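Gripper Bench FAQ
Last updated 2022-08-29 by Annelore Kasten

What are you comparing?
Two-finger grippers for the Tromomero arm: the Orov we own and the Figueiredo we are being asked to buy. Same arm, same controller, same table.

Why toy food?
It costs less than real food and keeps longer. The ketchup bottle also has a shape every gripper salesman claims to love until we hand him one.

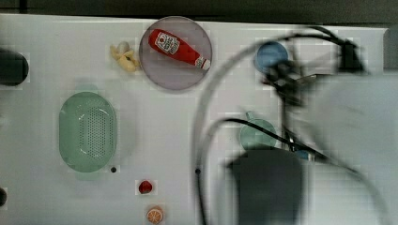
Each gripper gets 50 tries per object. We log the grasp, the lift and the drop, including drops the operator would like to call placements.

Can I change the speed setting?
Please don't. The last person who did cost us 14 runs and gained a nickname.

What about the cables?
Keep enough slack for the wrist to turn. Ties are in the Takmont drawer, along with everything else that has no drawer.

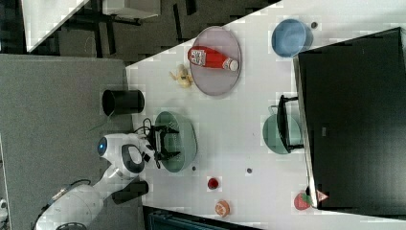
Gripper over the green bowl, ketchup bottle on the plate.

Who picks the winner?
The log does. It has 2,779 rows so far and no opinion on price.

When will results be out?
September. Please stop asking which September.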